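My favorite failure so far! We had 80 good folding demos on the Ceson gripper by Sunday lunch, and then the fingers started closing a beat late. The trigger says shut, the log says shut, and the pads are still drifting.
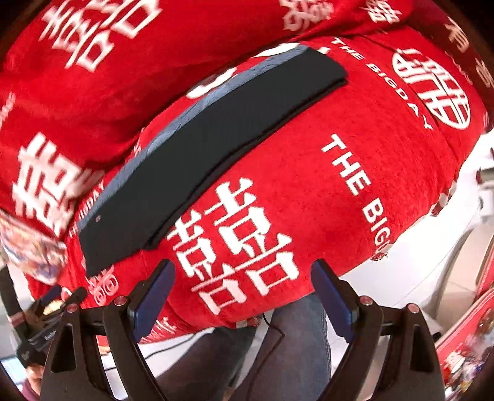

Black garment on the red wedding plush, gripper open.

I blamed the fabric first (plush pile grabs everything, and I do love a villain). Then I plotted 20 closes in a row and the lag grew every time, up to 200 milliseconds. So it had to be the clock!

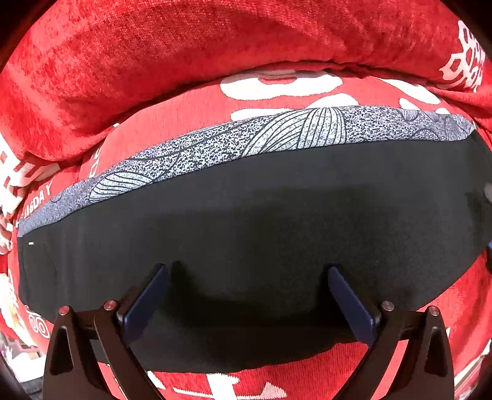
Undthorpe wrote in the comments that the same lag showed up on their Clolska build, and that a firmware rollback only hid it for a day.

Timestamps were piling up in a buffer of 1000 samples, and the oldest ones got served first. I've now put in a hard stop that kills the recording when the delay passes one tick. Dark cloth is still my test piece, and the gray trim along its edge gives me a lovely line to check the finger timing against. Next up is the same run with the buffer cut down to 20.

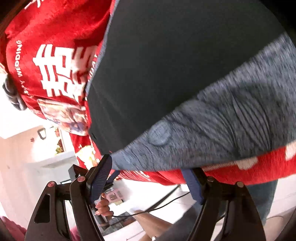

Replaying the bad files comes next, and I can't wait. I'll line up each trigger pull with the video, using the four round screws on the fingers as tracking points, and see how many of the 80 I can rescue.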